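Turma de Malport, presente (mais ou menos)
1 de outubro de 2018

Em setembro recebi um e-mail da Skunus a avisar que tinha 53 antigos colegas à minha espera. Na minha turma do liceu de Malport éramos bem menos, portanto ou a escola cresceu retroativamente ou alguém anda a inscrever primos.

Criei perfil, claro. Pediram-me a alcunha da altura (deixei em branco, tenho uma reputação) e o ano em que saí, que tive de ir confirmar ao diploma, guardado numa pasta da Gasser com as faturas do gás.

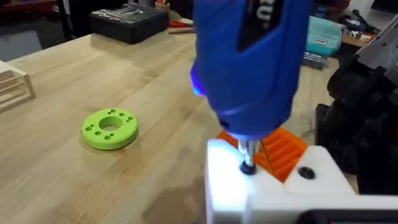
Uma leitora escreveu-me a dizer que na lista dela aparece a professora de Geografia como aluna finalista, e que já pediu a correção duas vezes. Responderam-lhe que a senhora tem de confirmar pessoalmente que não andou na turma. Desejo-lhes sorte.

Na minha há de tudo. Um rapaz que só lá esteve um período consta como delegado de turma. Eu, que fiz o percurso inteiro e ainda repeti Matemática, apareço como "possível colega".
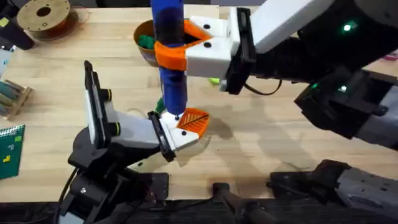
O jantar de reencontro está a ser combinado num grupo que já vai em 900 mensagens, quase todas sobre o estacionamento do Ukent. Há quem queira buffet, há quem queira discursos, e há quem pergunte de cinco em cinco minutos se pode levar o marido. Eu disse que ia. Falta-me descobrir quem são as pessoas que me responderam com corações.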